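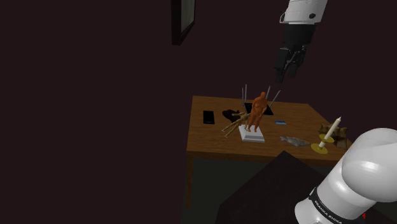
So I went to my first town council candidate night last week, and I have thoughts! I've lived in Hutdale for four years and in all that time my political involvement has been voting, complaining, and signing one petition about the Kerr Street crossing (which we still don't have, by the way).

What got me out of the house was a text message. I'd never had one from a local campaign before, and suddenly I was getting them every other day. "Hi neighbor, can we count on you?" Count on me for what? I wrote back and asked where they stood on the crossing, fully expecting nothing, and a real person answered within the hour and told me to come ask in person. Well, fine. I put on shoes and went.

It was in the school gym and it was packed. I'd pictured a dozen people and a plate of cookies. They had run out of chairs by the time I got there, so I stood at the back next to the folded-up bleachers with my coat over my arm, sweating. Two candidates for the Wullora ward seat, one moderator, and a timer that beeped so loudly that one of them jumped every single time.

The big topic was the Plisard lot, the old warehouse site down by the river. One side wants apartments, the other wants a park with some parking, and both of them said "vibrant" a lot. I went in leaning park. Then the apartments candidate explained how the bus route gets paid for and I started wobbling, and then a woman in the front row asked about flooding and neither of them had much of an answer. So now I'm undecided and kind of annoyed about it.

Here's the number that stuck with me, though. The last time this seat was up, 1734 people voted and it was decided by 116. That's my street and the next one over! I've been at weddings bigger than that. I skipped that election because it was raining and I figured it wouldn't matter.

I did get to ask about the crossing. One said it's "in the study phase" and the other said she'd walk it with me any morning I liked. I haven't decided if that was a nice offer or a very good line, but I'm going to take her up on it and see.

The vote is in June. If you're in the ward and you've moved lately, check your registration, mine still had my old apartment on it. And if anybody understands the drainage thing at Plisard, please leave a comment, I've read the report twice and I'm lost by page three.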